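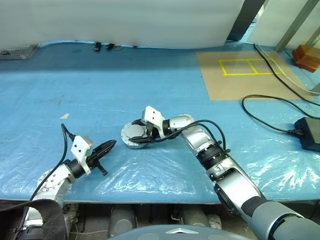 Ingvar Egilsson had his hand on the table when the gripper closed on it. He was reaching for a motor cover that had tipped over, the arms were standing still, and the screen beside him said the robot was paused.

"It was paused," he says. "The arms were paused. The grippers hadn't been told."

Egilsson runs the teardown cell at Kilton's shop in Arroyo, where a two-armed robot called Bruturus takes apart small electric motors and sorts the pieces for reuse. The accident happened in September. He came away with a bruised thumb and a cracked nail, and the cell was shut down for most of the month while he and the software people went through what had happened.

The job itself is simple to explain. A motor comes in with its cover already unscrewed. The robot picks up the parts, turns them over, checks them and puts them down in a marked area. A full test series is 3000 picks, and this one had reached pick 2490.

"We'd got comfortable," Egilsson says. "Two weeks earlier I would have walked over and hit the red button before I touched anything. By then I was using the pause on the screen, because if you hit the red button you have to home both arms again and that takes a while."

The rotor was the part that gave them the most trouble. It has to be held by the rim, and if the grip is too light it rolls in the fingers. To deal with that, someone had added a retry to the grip routine. If the fingers closed and didn't feel enough resistance, the gripper would wait, open a little, and close again harder, going up to 200 newtons.
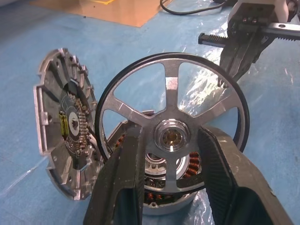 A rotor held by its rim, with the stator and coils behind it.

What the retry did not do was check whether the cell was paused. The arms take their orders from Jadudeck, the control program, and Jadudeck stops them as soon as someone presses pause. The gripper routine ran on its own small controller. Once it had started a retry, it finished it.

"So I press pause, the arms stop, I look at them, they're not moving," Egilsson says. "The gripper is open a bit. I think, fine. It's waiting out its 2 seconds. I put my hand in to set the cover upright and it closes."

He got out by pressing the emergency stop with his other hand, which cut power to the gripper. The fingers stayed where they were, but the force came off enough for him to pull his thumb free.

I asked whether the cover tipping over was part of the fault.

"No, covers tip over. They're round on one side and they've got a board and wires in them, so they don't sit flat. That's ordinary. What was wrong was that I had a reason to reach in several times a day and an easy way of doing it that wasn't safe."

The log was not much help at first. It showed the pause, then the emergency stop, with nothing in between. The gripper controller kept its own record, with its clock set differently, and it took Egilsson a full day to line the two up. When he did, he found that the same thing had happened before with no one's hand in the way. Grippers had closed during a pause on earlier picks, and the operators had put it down to the motor parts shifting.

"One of those was me," he says. "I remember seeing it. I thought, that's odd, and then I carried on." 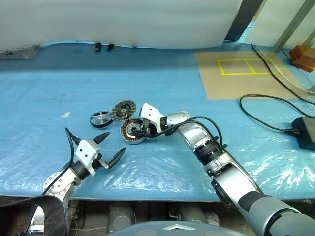
The first fix was the obvious one. Pause now goes to both controllers, and a gripper that is in the middle of a retry stops where it is and holds. It does not open, as an open command would drop whatever it had hold of, and a stator is heavy enough to hurt if it lands on your hand. The operator has to release it from the screen.

The second fix took longer to agree on. Egilsson wanted the grip force cut for every part. The people who had tuned the rotor pick said it would slip again, and they were right – it slipped on the first morning. In the end they put new finger pads on and set separate limits. Rotors get a firmer grip than stators, where too much force at the edge can also push against the windings.

Then there is the rule, printed and taped up next to the screen: hands on the table only with the emergency stop pressed. Pause no longer counts for anything except stopping to look.

"People complain about the homing," Egilsson says. "I complain about the homing. We've asked for it to be made faster and that's being worked on. Until then you wait."

The test series was started again from the first pick. Kilton could have resumed at 2491, and there was some talk of it, but the pads and the force limits had changed and the old numbers no longer said much about the machine. Egilsson also had both clocks set from the same source, a job he had been meaning to do since the cell was built.

His thumbnail has grown out. He still keeps a printout of the two logs, lined up by hand in pencil, and goes through it with anyone new before they work at the table.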